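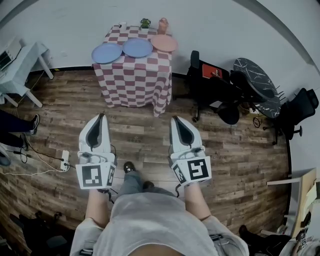 **1/** Small-table setting notes, written up while I still remember them. The problem: a table that seats two comfortably and three if everyone keeps their elbows in. I have eaten at it since November and changed the layout more times than I'd like to admit.

**2/** Plates go down first, in a row along the front. Two light blue, one peach-pink. I stopped spacing them by eye and now set the two outer ones, then center the third between them. Takes ten seconds.

**3/** Cups go to the back, one at each end. A cup next to a plate gets hit by a sleeve sooner or later. A cup behind a plate gets hit less. Yolandi Van der Merwe disputes this and keeps hers at the front. Her side of the cloth has the coffee ring.

**4/** Plant in the center of the back edge, between the cups. It has to be short enough to talk over. The previous one was a fern and failed on height by June.

**5/** The cloth. Pink and white check, long enough to drape nearly to the floor. Advantage: the grid is a ruler. Count squares in from each side and the plates come out level. Disadvantage: the grid is a ruler, and a plate half a square out is visible from the door.

**6/** Wash the cloth cool, hang it by the short side, iron it while slightly damp. If you hang it by the long side the check pulls out of square and no amount of ironing fixes it. Bheki Sibiya taught me that one after I ruined the first cloth.

**7/** Pink pieces are the difficult ones to match. The salmon end of the range drifts a lot between makers. I bought a Killum plate and a Brultari cup, both sold as "peach," and they are two different colors in daylight. Under a warm bulb they pass. 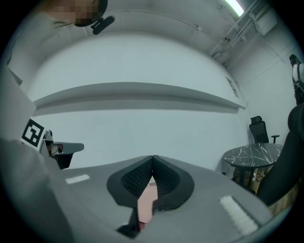
Salmon pink, white room.

**8/** White walls are useful for this. Compare pinks against white paint in daylight, never against each other on a shop shelf. Marthinus Visser carries a paint card for the purpose. I thought that was excessive until the peach business.

**9/** Clearing order is the reverse: cups, plant, plates, cloth. Shake the cloth outside. Lifting the cloth by its corners with crumbs still in it works exactly once, and then you sweep.

**10/** Side seating: an office chair is fine for height but it rolls on wood planks. Turn it away from the table when it isn't in use, or it catches the drape and takes the cloth with it. I park things on the seat. It is a good shelf and a poor dining chair.

**11/** The black marble-pattern table gets the serving dishes when there are guests. Pattern hides crumbs, shows every fingerprint. Microfiber, barely damp, then a dry pass.

**12/** Replies asking where the cloth is from: Moodley, bought two years ago, no longer listed. Mbali Msimang found a similar check at Idar, with a slightly smaller square. Measure your drop before ordering.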